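# About Kuvside

Kuvside gathers examples for learning systems. Our customers train two-handed robots, and the robots learn from records of a task done by someone who already knows how to do it. We produce those records. Most of them are made in simulation, with a person driving the arms.

The company was started by Moushumi Akanda and Debashish Roy, who had been doing the same work as a side job in a shared office. We now have 24 people. Most are operators, and the rest build the simulated rooms, check the recordings or look after the software.

## What we do

A customer sends us a task in plain words, such as putting groceries into a basket. Nimal Rathnayake's group builds the room, the table and the items. Bastine, our in-house layout tool, then changes where things start so that no operator gets used to one arrangement. An operator does the task from the robot's own point of view, and the run is saved with every joint position.

A standard order is 2000 runs of one task. We do smaller ones too, and roughly half of our first orders are trial batches of 44 runs, enough for a customer to see whether the format suits their training code.

Each run is watched in full by someone other than the operator. Runs with a dropped item are kept and marked, if the customer wants them. Runs where an item passes through another item are thrown out — that is a fault in the simulation and teaches nothing useful.

## The grocery table

Our longest-running task set uses a table, a lined basket and a few packaged foods.

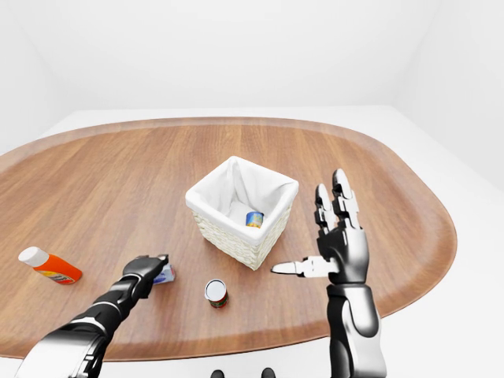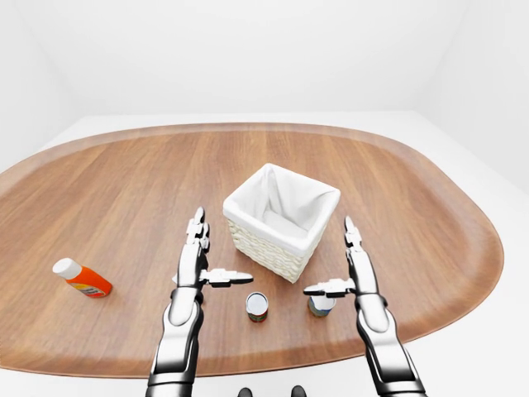
Ketchup, a carton and cans, with the basket behind them:

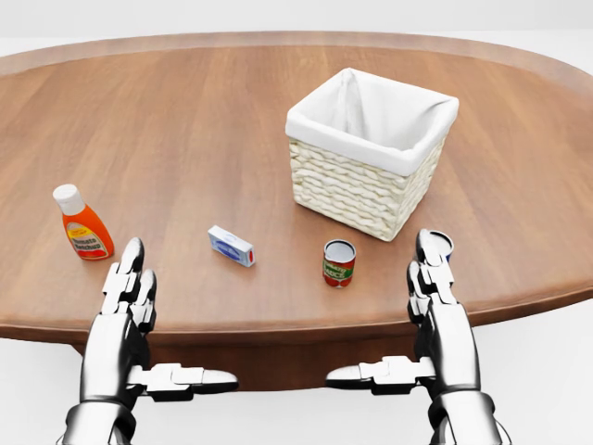
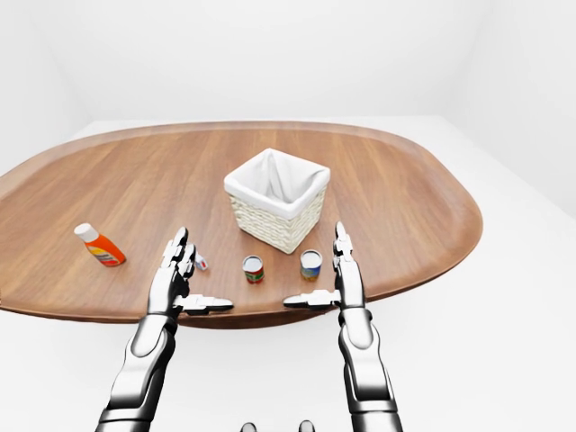
Shafiq Cassim runs operator training. New operators spend their first weeks on simple pick-and-place before they move to tasks that need both hands. We pay by the hour and not by the run, so there is no reason to hurry a grasp.

## Working with us

Recordings belong to the customer once they are delivered. We do not resell them or mix them into another order. Zonia, the review site we opened in April, lets customers look through their runs as they come in and leave notes on single ones.

If you have a task in mind, send us a short description and a list of the items involved. Debashish Rathnayake answers new inquiries and will tell you what we would need from you to build the room.

Page last updated 2024-01-06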